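Workshop > Young Makers > Robots that sew

My name's Banafsheh Shirazi, and I build robot hands in a shared workshop called Tura. Ours has to do something really fiddly: sew up a cut! Doctors call that stitching "suturing". I steer, and the two metal hands copy me (mine are far wobblier).

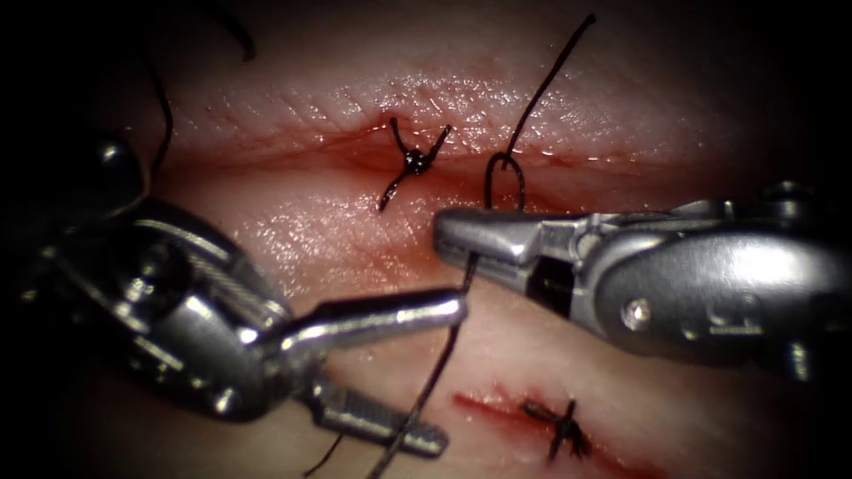
Black thread between the two grippers, with a knot already tied on each cut.

Each hand has jaws, a bit like tiny pliers, and a wrist that bends. On one of them there's a steel cable going round a little pulley. Pull a cable on a wrist like that and the joint turns, much like the brake cable on your bike. I spent 15 evenings in May getting my cables tight enough, and I still grumble at them. 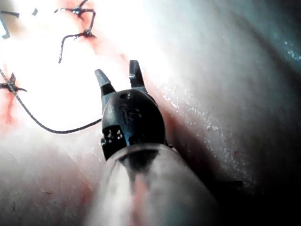 Can a robot hand feel the thread?
Mine can't. I have to watch the thread closely and stop pulling when it goes straight.

Next I'm making the handles smaller, so that my niece, who's 8, can have a go at knots too.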